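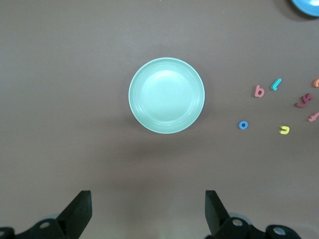 4.2 Fingertip comparison

The second set of trials compared two finger shapes for picking up thin, light objects from a flat surface: the tapered blade fingers supplied by Wornier and a rounded pad made in our own workshop. Both were driven by the same Whitlock controller, with the closing speed left unchanged. The objects were foam letters, to be placed on a plate. The blade fingers end in a squared tip (Figure 3, top), and that tip has to meet the table almost level. Letters lying apart, such as the blue "o", were treated as single picks, while overlapping pairs like the maroon and dusty-pink pieces were logged separately. Of 800 attempts with the blades, 737 ended with the letter on the plate – the pads managed fewer, and most of their failures were on overlapping pieces.

Both arms were used, each with its own black gripper and wrist camera. The fixed view served to check which arm was closer to a given letter.

Figure 3. Wrist view (top) and fixed view (bottom) of the workspace.
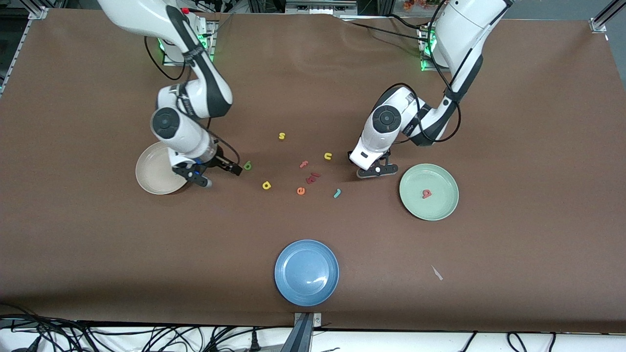

Natalina Bianchini, commenting on an earlier draft, felt that the comparison favoured the blades, as the pads had been worn in for only 34 picks before counting began. We repeated 137 of the pad trials after a longer period of wear and found little change.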